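Jolthorpe Secured Equipment Loan

The Jolthorpe Secured Equipment Loan is available to sole traders, partnerships and small companies purchasing new or used business equipment. The equipment serves as security for the loan, and ownership passes to the borrower at settlement.

Loan term: 12 to 60 months
Establishment fee: $526
Minimum deposit: $800
Variation fee: $129 per request
Repayments: fortnightly or monthly

Applicants must hold a current business registration and be able to provide two years of financial statements. Used equipment is accepted where a supplier's invoice and serial number can be produced. Equipment must be insured for its full replacement value throughout the term, and Jolthorpe must be noted on the policy as an interested party.

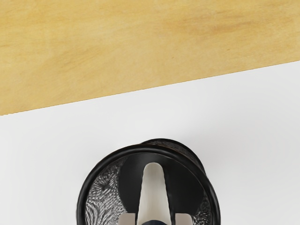

Meinir Trevor wrote to us in March that she had paid her loan out early and was pleased to find the payout figure matched the one quoted over the telephone. She would have liked the release of security to be confirmed by email as well as by post, and asked that we consider it.

Borrowers may request a payout figure at any time — it remains valid for seven days from the date of issue. No early repayment fee applies to variable rate loans. Fixed rate loans may attract a break cost, calculated on the day of payout.

Customers experiencing difficulty with repayments should contact the Hardship Team before the next instalment falls due. Applications to vary a contract on hardship grounds are exempt from the variation fee.

Lending criteria, terms and conditions apply. Fees are subject to change with written notice.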